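How I finally sorted out my kitchen bench (and the drink bottles that live on it)

We moved into a rental unit in Carno last December and the kitchen has exactly one stretch of bench, wedged between the sink and the fridge. By the second week it was buried. Drink bottles, lids without bottles, the dish rack, a fruit bowl, mail. I'm a bit of a tragic for this stuff so I kept notes as I went, and a few people in the comments on my pantry post asked for the long version. Grab a cuppa!

Step 1: Take everything off

Yes, everything. I put the lot on the dining table and wiped the bench down with warm water and a squirt of dish liquid. Then I only let things back on if I use them every day. The toaster made the cut, the sandwich press didn't (it's in the cupboard above the fridge and I've missed it once).

Step 2: Measure before you shop

I skipped this the first time and came home with a Trendska rack that was too tall to fit under the overhead cupboards. Back it went. Measure the height from bench to cupboard, then the depth from the wall to the front edge, and write both in your phone. Take a few centimetres off the height as well, or you'll be scraping your knuckles every time you reach for a mug on the top shelf.

Step 3: Pick a rack with two levels

Going up is the whole trick in a small kitchen. I like an open frame you can wipe underneath, with shelves you can see straight through to the splashback, so it doesn't make the room feel any smaller.
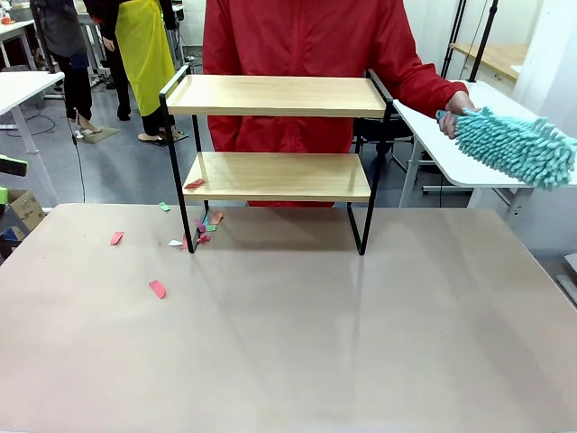
A two-tier rack with a black metal frame and light wood shelves

If you go for timber shelves, give them some love before you load them up. I rubbed mine with food-safe oil (the Troton one from the hardware shop, but any will do), left it overnight and buffed off the extra in the morning with an old T-shirt. Water rings still happen. A very light sand and another dab of oil sorts them out.

Step 4: Give each level one job

Top level: things you grab, so mugs, the tea tin, the sugar. Bottom level: things you wash and put back, which in our house means drink bottles, bottles and more bottles. I keep them upside down on a folded tea towel with the lids off. Please leave the lids off! A bottle that's been screwed shut while damp smells like a pond by the next day, and I say that as someone who has sent a child to school with one.

Step 5: Clean the bottles properly, then keep them that way

A rinse under the tap does nothing for the gunk at the bottom. Fill the bottle with hot soapy water, let it sit for 5 minutes while you do the rest of the dishes, then get a long-handled brush right down into it. Twist as well as scrub, and go round the shoulder where the neck widens, because that's where the smoothie film hangs on. 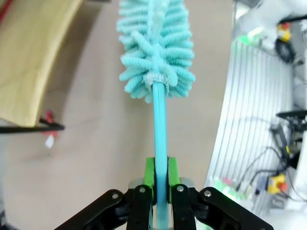 For the whiffy ones, I use 2 teaspoons of bicarb in warm water and leave it until bedtime. Rinse, rinse again, and stand it up to drain. Straws and those little silicone seals need to come out too. I pop the seals with the handle end of a teaspoon, and I've got a skinny straw brush that came in a Kotian lunchbox set years ago and is still going strong.

Don't forget to wash the brush itself. Mine gets a swish in hot soapy water after the last bottle, a good shake over the sink, and then it's hung up to dry. Once the head goes flat or starts to smell, out it goes.

Step 6: The evening reset

This bit takes me less time than the kettle. Anything that's wandered onto the bench goes home, dry bottles get their lids and go in the cupboard, and the tea towel goes in the wash. I do it at half past eight with the radio on. Some nights I don't do it at all and the next morning is grumpier for it.

Next up I'm tackling the cupboard under the sink, where there's a bucket full of other buckets. If you've got a good fix for storing spray bottles around an S-bend, pop it in the comments, I'm all ears.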